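Hellström Trophy

The Hellström Trophy is an annual prize in Swedish university athletics, given to the college athletics department judged to have done most for its student athletes during the year. It is best known by its nickname, the Trolley, after the low wheeled stand on which the cup is moved between winning colleges. Few awards in student sport are so warmly regarded by the people who compete for it, and past winners tend to keep photographs of the Trolley in their entrance halls long after the cup itself has gone.

Origins

The trophy was proposed by Signe Sandberg, a former middle-distance runner who became head of athletics at Drikemov College. Sandberg had grown tired of league tables that counted medals and little else. Her first draft of the rules ran to a single page and gave marks for coaching, study support, injury care and the number of students taking part in any sport at all. That last heading was a bold and rather wonderful idea, and it remains the heart of the award.

Four colleges entered the first contest. Drikemov did not win, to Sandberg's great delight, as she had worried that a home victory would finish the prize before it had properly begun. The cup went to Gitwood College, whose rowing club had opened its boats to complete beginners.

Scoring

Each college can earn up to 1,000 points. Of these, 300 are given for taking part, measured against the size of the student body, so that a small college with a busy sports hall can beat a very large one. A further 100 are set aside for new activities started during the year. The rest are shared between coaching, welfare, results and facilities.

The lowest winning score is 482, reached by Gitwood in a year when two of the favourites had lost their indoor halls to building work. It is still spoken of fondly, and the college's supporters have been known to chant the number at matches.

Judges visit every entrant before the final marks are agreed. The visits last a full day and take in training sessions, changing rooms, canteens and meetings with team captains. Scores are published in full, with the judges' remarks.

The Hedvig Forsberg years

Hedvig Forsberg, a handball coach, took over as chief judge when Sandberg stepped down. She widened the contest to cover sports with no national student league, which brought in orienteering, floorball and a splendidly noisy group of curling clubs. She also allowed students to write part of their college's entry themselves, and these sections are often the liveliest reading in the whole report.

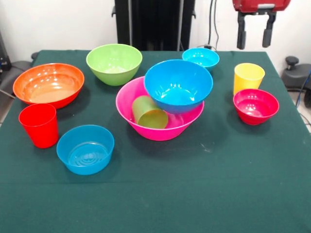
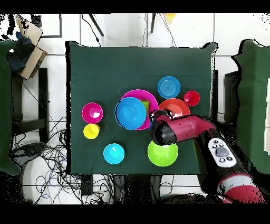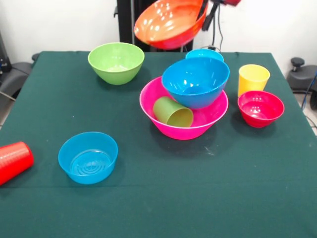
Bowls and cups on a green tablecloth.

Forsberg's other lasting change was to the calendar. The result had been announced in spring, when many students were busy with examinations, and she moved it to December. The ceremony is now held at the home of the previous winner, which must also polish the cup and oil the wheels of the Trolley before handing both over.

The cup

The cup is silver-plated, with two handles and a plain lid. Winners' names are engraved on bands around the base, and a second base was added when the first was full. A dent near the left handle dates from Gitwood's second win, when the Trolley rolled down a ramp outside the boathouse. The college offered to have it repaired, but the other entrants voted to keep it.

See also: Student sport in Sweden; Drikemov College; Gitwood Rowing Club

Page last edited 2023-11-06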